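The sign over Walid Kanaan's door says SOLTCOMBE COMPUTER REPAIR, and under that, in smaller letters, KEYS CUT. He has not cut a key in years. The machine broke and he never got around to fixing it, a fact his customers enjoy more than he does.

"I fix what people bring in," he says. "I didn't bring it in."

The shop is one room deep and smells of coffee and warm dust. When I came by in April there was a desktop on the bench with its side panel off, and Kanaan talked to me mostly with his head inside it. He takes in old office machines by the carload, cleans them, tests them, and sells them to people who want to write letters and pay the gas bill. The going price is 100 dollars. It has been 100 dollars for so long that he has stopped putting it on the tag.

I asked whether anyone still wants a big metal box under the desk.

"People who have tried to open a laptop," he said.

His ledger, a green hardback from the days when the shop belonged to a man called Ibarra, gives every computer a number. The one that morning was 1327. Number 1033 is his own, and lives under the counter running the invoices. He has been offered money for it and was insulted by the amount.

Most of what he gets is office stock, and he has firm views on it. "An office computer has had an easy life. It went home at five. A kid's gaming computer, that's been to war." The last big batch came from Gurkby, a shipping office that closed its upstairs floor, and he drove over twice in his wife's car to fetch it. She has since asked that he rent a van.

The first job is always dust. He does it on the back step with a paintbrush, and the neighbor at Tavine Dry Cleaning has spoken to him about it. After that he looks at the cables, and here he slows down and becomes almost tender.

"Whoever built it, you can tell how they felt that day," he said. "Some of them, the wires are folded like shirts. Some of them, somebody wanted lunch."
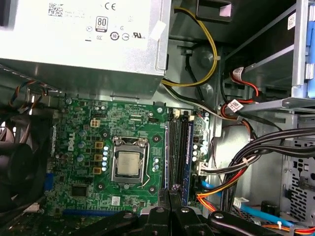

Soltcombe Quarterly · No. 400 · p. 17

He likes a Dell, he told me, for the dull reason that he has met so many. He can find his way around the board without his glasses: processor near the middle, memory beside it, the power supply up in its corner with its label full of approval marks. He has read the whole label once, on a slow afternoon, and does not recommend it.

What he does recommend is leaving the power supply closed. "Everything else, go ahead, be curious. That one you leave shut." He tapped its gray side with the handle of the paintbrush — gently, the way you'd pat a dog you didn't know.

I asked what he would do when the old desktops ran out. He thought about it while hunting for a screw, which he found in his shirt pocket.

"Keys," he said, and went back to work.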